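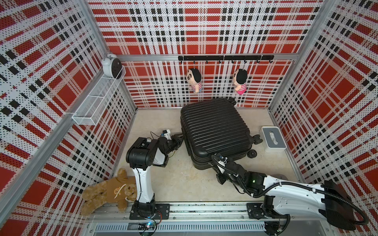 Two-arm cell with suitcase workpiece, plaid wall panels fitted.

Kamora Wrist Cable Retrofit Kit, part 246
For two-arm tabletop cells on a shared linear rail

Status: in stock. Notice revised 21 July 2025.

The kit replaces the wrist camera cable and its clips on cells shipped with the original harness. It corrects fault 101, loss of the wrist image during a move. On affected units the connector backs out under repeated wrist rotation. The controller holds the last good image and the arm continues to its commanded position - the gripper can then load the workpiece or the wall with no visual check.

Kit contents
Camera cable with locking connector
Cable clips, white
Strain relief bracket
Controller update that stops both arms on image loss
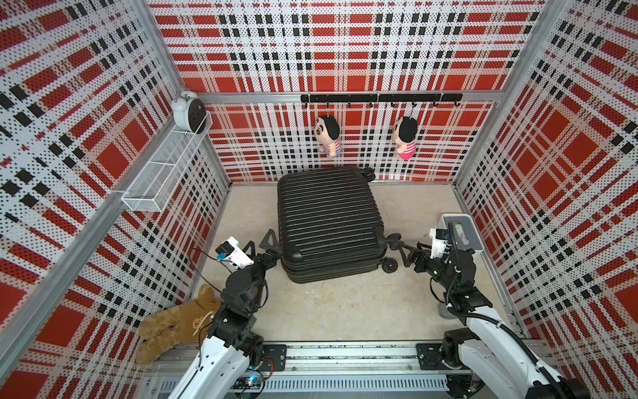
Fault 101 was first reported from the Vonville site in April and reproduced by Asmaa Benkirane after about 21 hours of cycling. Large rigid workpieces are the worst case, as both wrists work low and close to the part. With a hard-shell suitcase lying flat between the arms, a gripper at its left side and the camera cable looping away from the wrist, a late stop puts the load straight into the fingers. Soft items rarely show the fault before the connector has separated fully.

Safety
Do not run an affected cell with the front open until the update is installed. Remove power before touching the connector. Reseating the old connector by hand is not a repair.

Fitting
Fit both wrists at the same time. Leave enough slack for full wrist rotation and check that the loop clears the forearm joints. Run the image loss test on each arm before returning the cell to use.

Technical contact: Zdzisław Kubiak, Głowacki service desk. Have the cell serial number ready.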